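About Voladen

Voladen writes resumes for people who would prefer to be doing almost anything else. We also fix cover letters, rehearse interviews and, when asked nicely, talk clients out of the phrase "results-driven self-starter."

We opened in a former shoe repair shop with two desks and a printer that worked on alternate mornings. There are 6 of us now, and the printer has been retired with full honors. Before this we were recruiters, which means we spent years skimming other people's resumes over lunch. We feel bad about that, and we've tried to put it to use.

What we do

Wara is our resume service. You talk for 40 minutes, we take notes, and you get a draft you can argue with. Most people do.

Bako is interview practice. We ask where you see yourself in five years and keep a straight face while you answer.

Hustia is for people changing fields, including the former pastry chef who now schedules freight and the several lawyers who would like to be anything. Groups meet online from September through July. August is for staring at a lake.

So far we've worked with 857 clients. We can't promise you a job, and we'd be careful with anyone who does. A first draft costs $200, and one round of changes is included. The second round is included too if you're polite about the first. 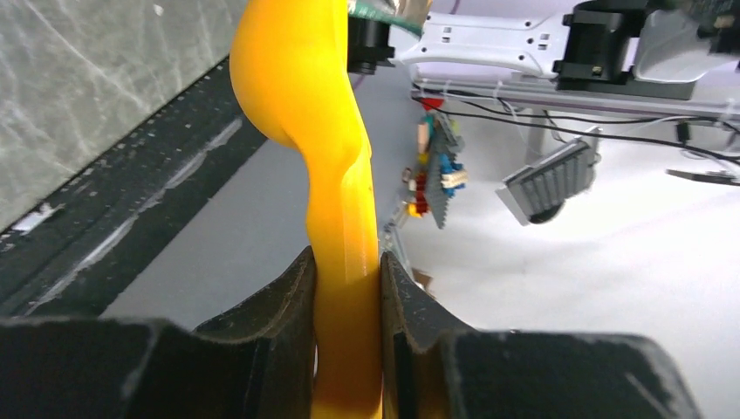
A firm grip on something yellow.

Where to find us

We're upstairs now, over the bakery. Ring twice, as the first ring only wakes the dog. Appointments are best made by email, and we answer in the order received, except for panics the night before an interview, which go first.

Page last updated 2024-06-24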